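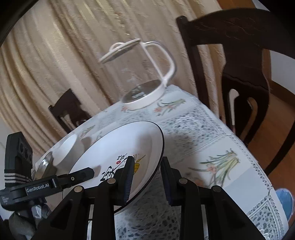
Open Day at Jarilton: Frequently Asked Questions

Visit > Open days > FAQ

What is the open day about?
Visitors watch our team work through ordinary table jobs with hand-held grippers. The recordings are used later to teach robot arms the same jobs. Dishes are the main subject this season.

Do I need to book?
Yes. Write to Dewanti Gunawan at the visits desk and give the number of people in your group. Booking for the May session opened on 20/12/2024. We do not take walk-ins.

How long does a visit last?
Roughly 2 hours, with a break in the middle. The talk comes first, then the table work.

Where do I go?
Enter from the Doltus side of the building and ring 1201. The Ngui entrance is for deliveries only and is kept locked.

Why do you use plates and bowls from a normal home?
A robot that will work in a kitchen has to learn on the things people own. Plates are a good test. The rim is thin, the face is glossy, and a printed picture changes how it looks to a camera. We grip by the rim, with one pad on each face.

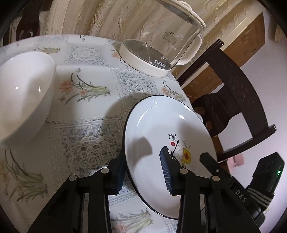 Holding a plate nearly upright, one pad on the back and one on the front.

Can I try the gripper?
Yes, if you are 12 or older – younger children can watch with an adult. Take off rings and loose bracelets first. You will get a short lesson on how hard to squeeze.

What happens if I break something?
Nothing. You will not be charged. Step back from the table and let staff clear up.

Will I see a robot arm move by itself?
Sometimes. The Claketti arm is shown when the software team is free, and we can't promise it for a given session. Ask when you book.

Can I take pictures?
Photos are fine. Please don't film other visitors, and keep flash off while a recording is being made.

Is there parking?
A few spaces by the Doltus door, first come, first served. Groups arriving by bus should tell us ahead of time so we can open the side gate.

Filed under: Visits & Events, Robotics, Plan Your Day

We use cookies to remember your settings. Accept | Manage choices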